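Momville to End After Second Season, Producers Say, With No Promises Beyond That

FOR IMMEDIATE RELEASE
2023-07-09

Akolgo Pictures confirmed today that its family drama Momville will return for season two and then stop. The new season runs 11 episodes and begins in January on the streaming service Clanik.

The company is aware that shows are often called finished and then turn up again a year later with a new logo. It is also aware that "final season" is a phrase that sells. Readers may treat this announcement with whatever caution they like. The writers were told to end the story, and the scripts end it.

"I have been on two shows that had a last episode and then had another one," said Kwesi Korletey, creator and head writer. "So I asked for it in the contract. We'll see what the contract is worth."
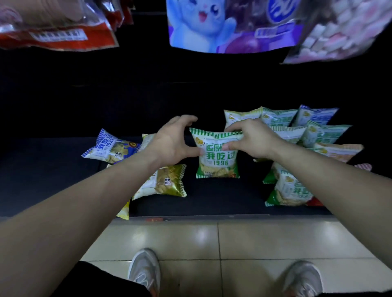
What Happens in Season Two

Season one closed with Dela, played by Ngozi Edet, signing the lease on the house her sister had already promised to someone else. The new episodes pick up that same night. Roald Halvorsen returns as the landlord, in a larger part than viewers asked for. Tahira Usmani joins the cast as a school principal whose link to the family is not explained until late in the run.

Early talk online said Edet would direct the finale. She will not. She directs the fourth episode, and Ferhat Uçar, who directed the pilot, is back for the last one.

"People keep telling me the ending will be satisfying," Edet said. "I've read it. I think half of them will be mad, and I'm not sure they'd be wrong."

Akolgo Pictures has made no claim that season one was a hit. Clanik does not give out viewing numbers, and the company sees little point in quoting phrases like "strong response" with nothing behind them. The show was renewed 19 weeks after its first season ended - a long wait by any standard - and the cast had begun taking other work. 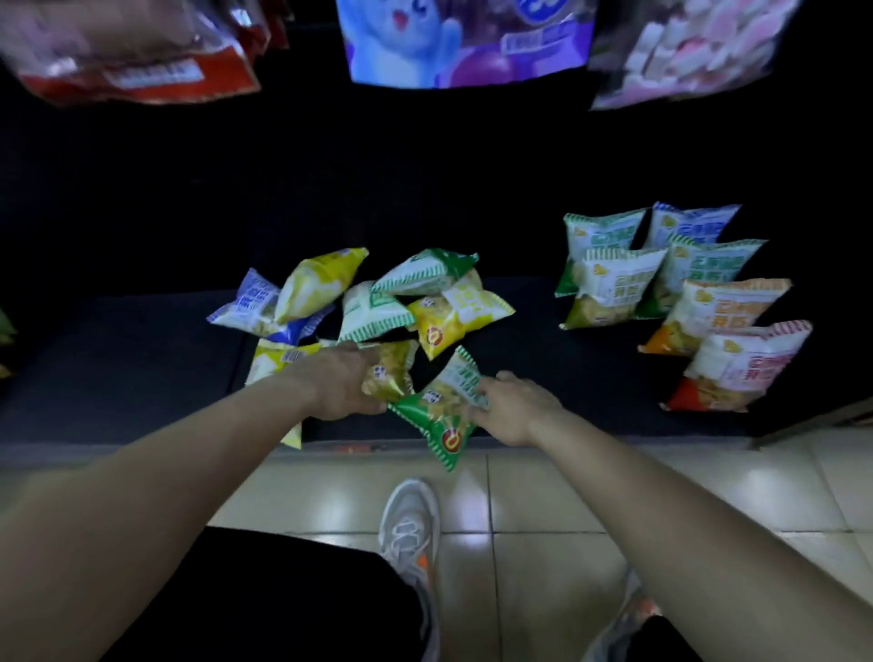

That other work is the reason the shoot was split into two blocks, with Halvorsen's scenes filmed first. Exteriors moved to the town of Gevell after the street used in season one became unavailable. Fans with sharp eyes will notice. The scripts make no attempt to cover it up.

There is no spinoff in development. A reunion special has been suggested to the producers, who did not answer. Asked if a later offer could change his mind, Korletey said he would "like to think not."

A trailer will be released before the premiere. Episodes will be posted weekly, and season one remains on Clanik for now.

Press requests for cast interviews should be sent to the Akolgo Pictures publicity office. Advance screeners will not include the final episode.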